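Flusel – Datensatz der Roboter-AG

README, Stand 24. November 2024

Flusel ist der Name unseres Projekts und des Datensatzes, der dabei entsteht. Die AG trifft sich im Werkraum und bringt einem Tischarm einfache Greifaufgaben bei. Betreut wird sie von Ginette Hoarau. Die Aufnahmen haben Orsolya Simon und Attila Bognár gemacht, die Skripte stammen von Manolis Christodoulou, die Beschriftung hat Mariann Csonka übernommen und am Ende komplett durchgesehen.

Inhalt

Der Datensatz enthält 975 Episoden. Eine Episode beginnt mit dem Arm in Ruhestellung und endet, wenn der Bediener die Taste loslässt. Davon sind 207 Episoden als Fehlversuch markiert. Wir haben sie nicht gelöscht, weil sie für die Auswertung gebraucht werden. Wer nur gelungene Griffe haben will, filtert nach dem Feld ergebnis.

Es gibt sechs Aufgaben:
greifen_einzeln
greifen_stapel
umsetzen
einlegen
herausnehmen
schieben

Die Aufgabe schieben kam erst spät dazu und ist deutlich schwächer vertreten als die anderen. Für einen Vergleich der Aufgaben untereinander taugt der Datensatz deshalb nur eingeschränkt.

Ordnerstruktur

daten/ enthält einen Unterordner je Episode
listen/ enthält die Aufteilung in Training und Test
skripte/ enthält Einlesen, Prüfen und Umrechnen
notizen/ enthält die Protokolle der AG, nicht bereinigt

In jedem Episodenordner liegen die Einzelbilder, eine Datei winkel.csv mit den Gelenkwinkeln und eine Datei info.json. Die Zeitstempel in winkel.csv zählen ab Beginn der Episode. Die Winkel sind in Grad angegeben. In der ersten Fassung waren es Radiant; wer noch alte Dateien hat, sollte sie vollständig ersetzen und nicht mischen.

Felder in info.json

aufgabe: einer der sechs Namen von oben
ergebnis: ok oder fehler
bediener: Kürzel, kein voller Name
fassung: 1 oder 2
bemerkung: freier Text, oft leer

Die Kürzel der Bediener lassen sich in den Protokollen nicht auflösen, das ist so gewollt. Im Feld bemerkung steht manchmal nur ein Fragezeichen. Damit hat Mariann Episoden gekennzeichnet, bei denen sie sich zwischen ok und fehler nicht sicher war. Sie zählen als fehler.

Aufteilung

Die Testliste wurde vor dem ersten Training festgelegt und danach nicht mehr geändert. Episoden, die direkt hintereinander mit demselben Aufbau entstanden sind, liegen immer in derselben Liste. Beim ersten Anlauf hatten wir zufällig gemischt und viel zu gute Ergebnisse bekommen.

Einlesen

python skripte/lesen.py --liste listen/training.txt
python skripte/pruefen.py --alle

Das Prüfskript meldet fehlende Bilder und Sprünge in den Winkeln. Zwei Warnungen zur Aufgabe umsetzen sind bekannt und können stehen bleiben.

Kamera und Bildausschnitt

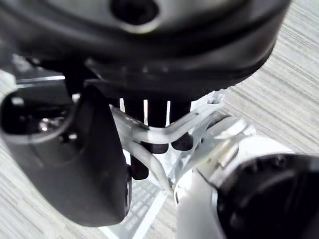

Für das Training verwenden wir die Bilder der Handkamera unverändert, ohne Zuschnitt und ohne Maske. Die Teile des Arms nehmen darin viel Platz ein: Links ragt ein schwarzer Greiferfinger groß ins Bild, und das dunkle Gehäuse verdeckt einen breiten Streifen oben. Die weiße Gitterschale ist nur teilweise zu sehen. Schwierig für die Segmentierung ist der transparente Kunststoffbügel vor den schwarzen Zapfen, denn er verzerrt, was dahinter liegt, und hat helle Kanten. Unser Skript zieht die Grenze am äußeren Rand des Bügels und rechnet alles, was nur durch ihn hindurch zu erkennen ist, zum Bügel. Wer das anders braucht, muss die Masken neu erzeugen.

Bekannte Probleme

In Fassung 1 war die Belichtung auf Automatik gestellt, dadurch schwankt die Helligkeit innerhalb einer Episode. Fassung 2 hat feste Werte. Einzelne Episoden brechen vor dem Ablegen ab, sie sind immer als fehler markiert. Der Nullpunkt des Handgelenks wurde zwischen den Fassungen neu gesetzt. Die Korrektur steht in skripte/umrechnen.py und wird beim Einlesen automatisch angewendet.

Nutzung

Der Datensatz darf im Unterricht und in anderen AGs frei verwendet werden. Bei Veröffentlichungen bitte „Flusel, Roboter-AG“ nennen. Das Modell Gulyás, das wir damit trainieren, liegt in einem eigenen Verzeichnis und ist hier nicht enthalten.

Eine dritte Fassung mit mehr Episoden für schieben ist für Januar geplant. Fehler bitte mit Nummer der Episode an Manolis melden.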